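My kid's robotics club went all-simulation this year, and I have been grumbling about it since August. I said I'd write something longer than a grumble, so I sat in on a session at Skinner (the middle school, not the high school) and took notes.

Some background. The club used to build things. Ugly things, mostly, with zip ties and a battery that had to be carried out to the parking lot once. Then the district signed up for Plameo, a web-based simulator, and the parts bins went into a closet. The fee is $79 per kid. The pitch on the flyer was that every student would get "3,000 practice grasps" by the end of the season, a number I still can't get anyone to explain. Is that per kid? Does it count the ones where the script crashes?

The season ends with a meet at Trerkdale, where each team submits code and the organizers run it on their own machine. The task is to clear groceries off a table with a single arm. Teams of 2, 9 minutes on the clock, points for each item that ends up in the right spot. No team brings a robot. I asked what the kids would be carrying on the bus and was told laptops and lunch.

## What they do for two hours

They edit a text file, press run, and watch. The arm goes somewhere. They argue about where it went, change a number, and press run again.

I'll admit the arguing was good. One pair spent most of the session on the approach to the soup can, which has other groceries near enough to matter. Open the gripper wide and the fingers need more room on both sides. Open it less and your position has to be right. Then there's the box farther back, which you have to think about on the way in and again on the way out. I've sat through work meetings with less careful reasoning.

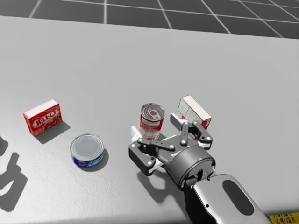

## What bothers me

The soup can is always where the file says it is. The program asks for the can's position and gets it, down to more decimal places than I own. So a kid who "can pick up a can" has learned to send a gripper to a known address. Finding the can is a separate problem, and a hard one, and it isn't in the season at all. When I brought this up I was told perception is "next year's module." Maybe so. The flyer says "real-world robotics skills" this year.

Nothing wears out, either. The old club lost whole afternoons to a stripped gear or a loose wire, and I used to think of that as wasted time. I've changed my mind. A kid who has chased a bad connection for an hour knows something about machines that I don't see coming out of a browser tab.

And the groceries are too polite. The tuna can and the Jell-O box stand out in the open with plenty of table around them. My kitchen counter doesn't look like that, and neither does anybody's at 6 p.m.

## What I'd concede

The old club had one working arm, and the pushy kids used it. Quiet kids handed them screws. In the simulator everybody gets a turn, and I saw at least one pair who would never have elbowed their way to the hardware. That counts for a lot, more than I expected when I walked in.

I'd just like the bins to come back out of the closet for part of the season. The club over in Prolcombe alternates weeks, from what I hear, though I haven't been to see it and may be repeating a rumor.

We paid the $79. My kid likes it fine and wants me to stop bringing it up at dinner. I'm going to the Trerkdale meet anyway, and I'll post again if I learn what a practice grasp is.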